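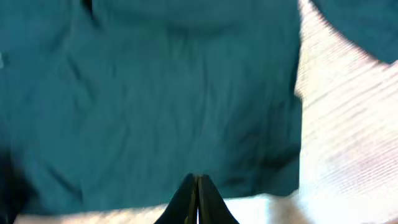 Lilelix Guest Laundry Pack

1 min read

Home | Rooms | Guest supplies | Contact

A linen and laundry kit for B&Bs and small motels, packed at our Covport warehouse. Each pack covers 5 rooms and costs $190, or $218 with the Ekinci drying rack.
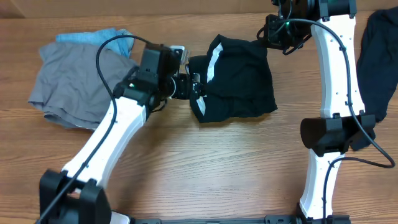

Four pieces of fabric on the tabletop.

Bags are unbleached cotton with a drawstring and a room number tag. Wash at 40 degrees.

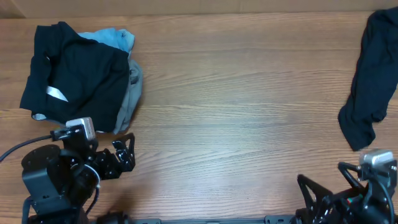

Refill tags come in boxes of 110. Orders in by Thursday noon go out the same day. 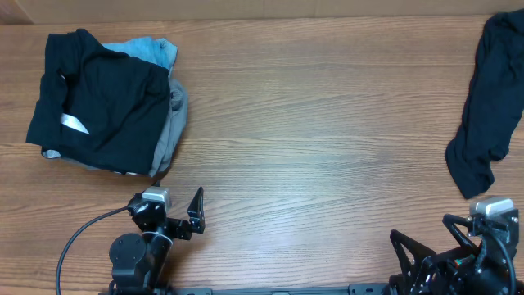
Black garment on top of the pile.

Related items
Gikance bath mat
Ekinci drying rack
Lilelix pillow protector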